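Block Sorting at the Brastov Room

The Brastov room is on the ground floor of the Sodness building, next to the loading door. We use it for sorting work with painted blocks, which come to us from Vutier in boxes of 500. The gallery was put together in July.

Blocks are tipped into a metal bin and taken out again by color. A full run takes 90 minutes. The bin came from the old Tekleab workshop and has seen plenty of use.

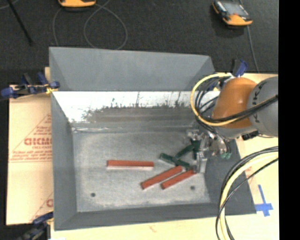
Red and green blocks in the gray bin. The floor is scuffed, and the back wall is worn below the bright band.

Red goes on shelf 2 and green on shelf 6. Chipped blocks are put aside for repainting. At the end of a run the bin is swept out and the boxes go back under the bench.

More pictures from the room will be added as the other shelves are set up.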